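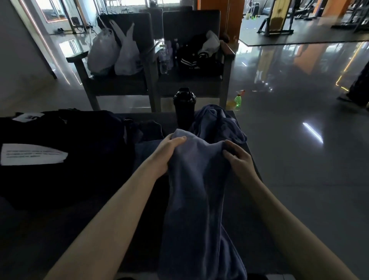
Gym bag packing order, mine always smells by the time I'm home??

Posted by Filipa Rocha in Laundry & Packing

So I go to Grunitz four times a week, straight from work, and the bag is a mess every single time. Towel ends up jammed against my clean shirt, everything smells like feet. Right now I spread it all out on the low table in the lounge after class, the towel folded over, the hoodie in a heap, the black clothes in a pile, shaker bottle standing behind, and then I just shove it in whatever order my hands find it. Takes forever and it's bad. Bag is soft, no frame, one big compartment, so nothing stays where I put it. Commute home is 52 minutes on the bus and in winter the bus is heated like an oven. Is there an order people use? And do you fold or roll the towel? My sister Olga says just buy a bigger bag but I don't want a bigger bag, it has to fit under my desk. Also locker room benches are always full so whatever the system is, it has to work on a little table.

Thanks, sorry for the ramble

Dilani Ranasinghe

OK so I've been doing the after-work gym thing for years, here's what works for me.

Used towel never touches anything. Goes in its own wet bag, the kind people buy for swimsuits. Mine has a roll top. Any kind is fine as long as it closes.

Then, in order:
shoes first, soles against the end wall, in a shoe bag
towel in wet bag next to them
clean clothes rolled, not folded — fill the other end
hoodie on top, loose. It works as a lid and stops everything sliding
bottle last, upright by the zipper, lid checked twice

I roll clothes because a soft bag sags in the middle and folded stacks just slump over. Towel I fold in thirds the long way and then roll from one end. If it's a thick fuzzy one squeeze the air out as you roll or it takes half the bag.

Rinse the shaker BEFORE you pack. Even just water from the fountain. A closed shaker with protein dregs on a 52 minute bus ride is its own smell, I promise you.

When you get home, unpack within 30 minutes. I set a phone alarm, it's called BAG. Everything out, bag hung open on a door handle, upside down if it'll stay. 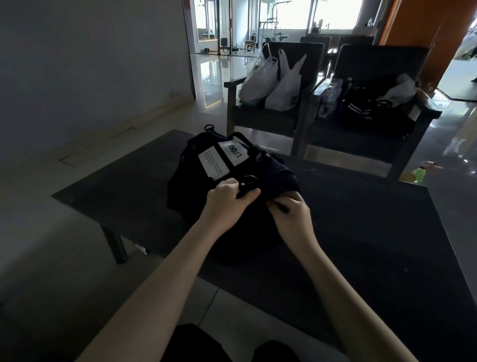
What do you do about a bag that already smells?
Empty it, shake the crumbs out, and check the care tag. If the tag allows it, cold wash inside a pillowcase with the zippers closed and straps tucked in, then air dry. No softener, it leaves a film. If it can't be machine washed, wipe the lining with half white vinegar and half water, leave it open overnight, then baking soda in an old sock for a day or two.

Somebody asked me that last time I posted this so adding it now. Oh and do the bottom corners twice, thats where it lives.

Lourenço Henriques

just use plastic bags. one for dirty one for clean, tie the dirty one. been doing it since college. free

Nuno Bastos

Disagree with Lourenço a bit, a tied plastic bag is OK for the ride but people forget it. I left one in my trunk for most of January. Had to throw the towel out.

Mostly agree with Dilani but shoes at the end never worked for me, the bag tips over when I set it down. I put them flat along the bottom, one heel to the other's toe, everything else on top. Weight stays low. Depends on the shape of the bag I guess.

Other thing, get a thinner towel. I weighed mine on the kitchen scale once (don't ask), bag with everything in it was 1,468 grams and switching to a thin quick-dry one saved me 234 of that. Feels scratchy the first few washes. Dries on a chair back by bedtime, the old one took until the next morning.

And lay things out in reverse. Last thing in goes farthest from you, first thing in goes closest. Then on a small table you're not reaching over stuff. Sounds dumb, saves a lot of fumbling when there's someone waitng for the spot.

Filipa Rocha

Thank you all!! Trying Dilani's order this week with Nuno's shoe thing. Wet bag is ordered. Will report back on the smell, the vinegar is drying in there right now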